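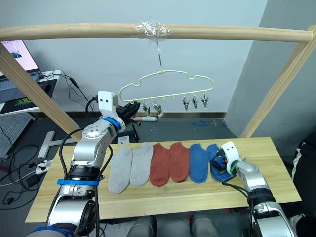
What does the Nindura indicator show on my chart?
It draws the spread of the symbol in a separate window under the price, one bar for each candle. The color of the bar changes when the spread is higher than the limit which you set in the inputs.

Which timeframes can I use?
All of them from M1 up to D1. On M1 the history is kept only for 22 days, so please save your data if you need a longer period.

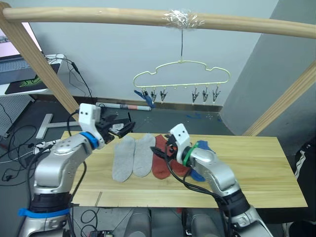

Robot arms over a board with socks

Why are there no bars after I install it?
Usually the file was put in the wrong folder. Copy it to the Indicators folder, close the terminal and open it again. If the window is still empty, wait for 3 new ticks.
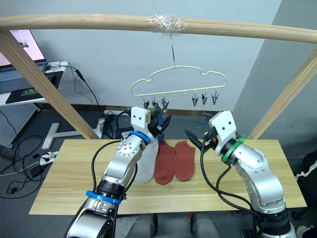

Some brokers add a suffix to the symbol name, and in this case you should write the same suffix in the input "Symbol tail". The Derkach build does this by itself.

Can I run it on two accounts?
One license of Endurlow is good for 2 accounts. To change an account, write to support. We answer in roughly 8 hours, but not on Saturday.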